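Cobertor de lã Morin, casal, cinza-mescla
Ref. 3760 - feito em tear na oficina Closari

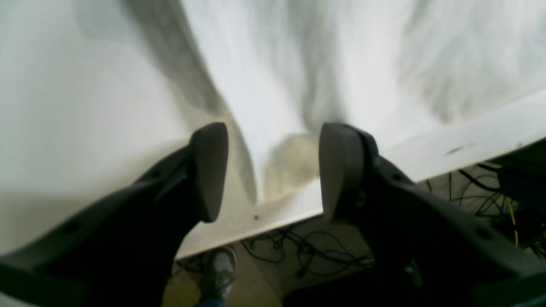
Comecei a vender este cobertor porque eu mesma não largava o meu. Comprei o primeiro na oficina da Closari, num abril gelado, achando que ia usar só na casa da serra (aquela casa em que o vento entra por tudo quanto é fresta), e um mês depois ele já morava no meu sofá. Aí minha irmã levou o dela, minha vizinha pediu outro, e quando vi estava encomendando para a loja!

O Morin é de lã de ovelha, com 15% de algodão na trama. Pinica? Um pouquinho, nos primeiros dias, se você dorme de manga curta. Eu ponho um lençol por baixo e pronto. Depois de umas duas lavagens ele amacia bastante, e o meu hoje parece outra coisa. Quem tem pele muito sensível talvez prefira o Roltden, que é todo de algodão, mais leve e um pouco mais barato, mas para noite fria mesmo eu fico com a lã.

Medidas: 2,20 m x 2,40 m
Peso: 2,3 kg
Composição: 85% lã, 15% algodão
Acabamento: barra dobrada e costurada nos quatro lados
Cores: cinza-mescla, areia, verde-musgo (o verde demora mais)
Preço: R$ 1.627, ou em até seis vezes sem juros

Sei que não é barato. O Csaba Kun, que tece quase todos, leva dias em cada peça, e dá para sentir no peso quando você puxa o cobertor até o queixo. As franjas eu mandei tirar no ano passado - enroscavam em tudo, e minha gata achava que eram brinquedo. Se você gosta de franja, me avise antes de fechar o pedido que ele ainda faz.

Sobre lavar: água fria, sabão neutro de coco, nada de torcer. Seque na horizontal, na sombra, em cima de uma toalha grande. Máquina só no ciclo de lã e com centrifugação bem baixa. Secadora nunca, por favor! Uma cliente, a Leanne Bunting, me escreveu contando que o dela virou manta de berço (ficou linda, mas ela queria um cobertor de casal). No verão eu guardo o meu num saco de algodão com umas folhas de louro, receita da minha avó.

O prazo é de 21 dias para o cinza e o areia. O frete para capitais sai por R$ 105 e vai com seguro. Troco em até sete dias depois da entrega, desde que não tenha sido lavado.

Também temos a versão solteiro e as almofadas Gruster, com o mesmo fio. Dúvida de cor, me escreva que eu mando uma amostrinha do fio pelo correio.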